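Saturday with the old workstation

So I finally opened up the big workstation that's been sitting under my desk since spring. Selvaraj Uddin from my old job was clearing out his garage and asked if I wanted it, and I said yes before he got to the end of the sentence (my husband has opinions about this). It's heavy, it's loud, and it has been holding up a stack of sweaters for 6 months.

My plan is to turn it into a home server for photos, recipes and the kids' movies. I've already named it Bepari. The laptop is Skamano and the old backup drive is Paner, so it had to be something that sounded right next to those two.

First job was memory. I took the side panel off, laid the whole thing down flat and just stared at it for a bit. I'm used to little home PCs with two or four slots, and this has a bank above the processor socket and another one below it! I'd ordered some used sticks from Stimska, a parts seller Bit-na Seok swears by, and they came in a padded envelope with 20 tiny bags of screws I didn't ask for. Thanks, I guess?

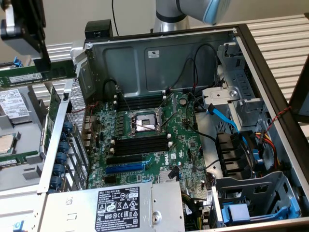 Green stick, white label, and so many black slots to choose from.

If you've never put memory in, it's really not scary. Open the little white latches at the ends of the slot, line the notch in the stick up with the bump in the slot, and push straight down on both ends until it clicks. The push is harder than you'd expect – my first time, years ago, I was sure I was going to snap something. Check the manual for which slots to fill first, too. On a board with two banks like this it matters, and I learned that the annoying way on a machine at work that refused to start until I moved everything over by one.

Then I got distracted by the other end of the board, as I do. It's so packed in there. You've got a long white PCI slot, then black PCIe ones, and then one in bright blue like somebody wanted to cheer the place up. I love that blue. There are two Ethernet ports at the back as well, and I have big ideas about those that I'm not ready to defend in the comments.

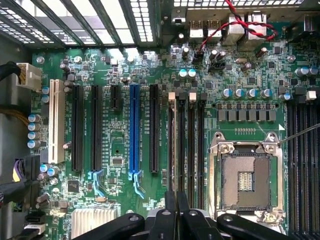
What's left to do

Drives, mostly. I have two I want to use and I still need to find SATA cables long enough, and I know I own some because I moved a whole shoebox of them when we painted the office. Then I need to pick an operating system. Bit-na sent me a list with 18 links on it, so that's my Monday evening gone.

I also want to do something about the noise before this thing lives anywhere near the living room. If you've quieted down a big old workstation without spending a fortune, tell me how!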